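Tyre noise on the valley road

I measured cabin noise on the drive to Torres last October, with the new tyres on at 39 psi. I had expected 40 to be louder.

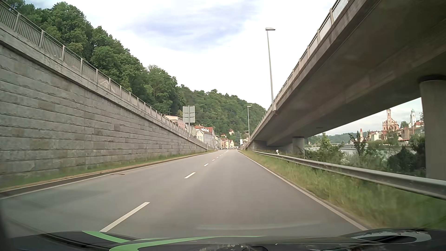 Each reading was a five-minute average, windows shut, fan off. The meter sat on the passenger seat, which muffles the high end a little.

At a steady speed the difference was under one decibel, within the meter's error.
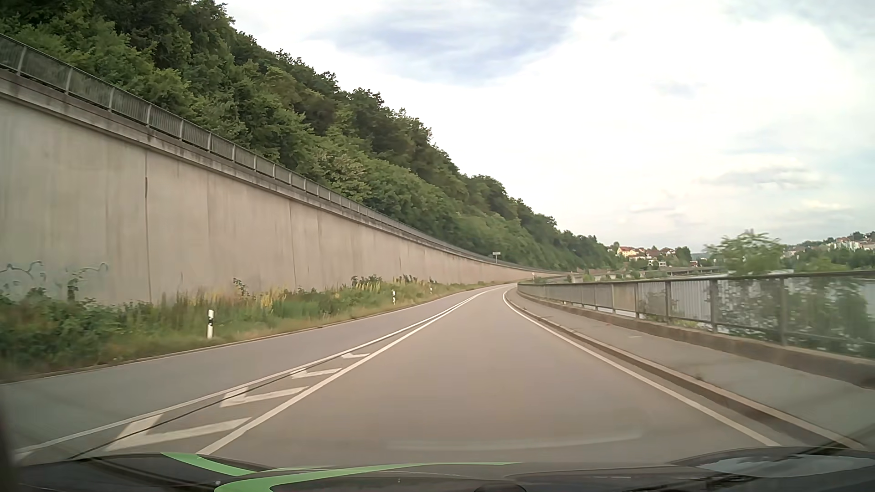 Painted chevrons before the bend, river on the right.

Coarser surfaces mattered far more than pressure. 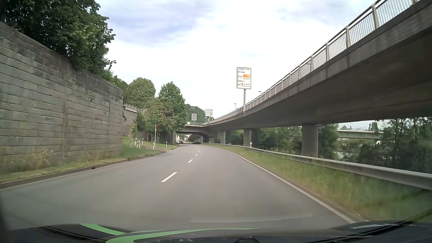
1 min read

Most of the drone sat below 700 Hz. Door seals do little down there. Rodrigo Sampaio suggested mats under the rear seat, and I have ordered a set from Prestevia.

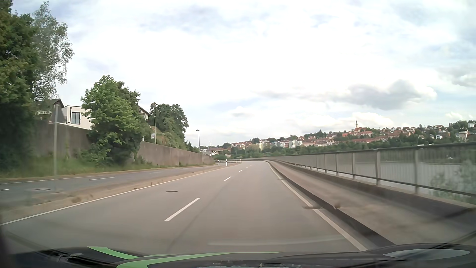 I'll repeat the run with the mats in and the same pressures, then post both sets of readings.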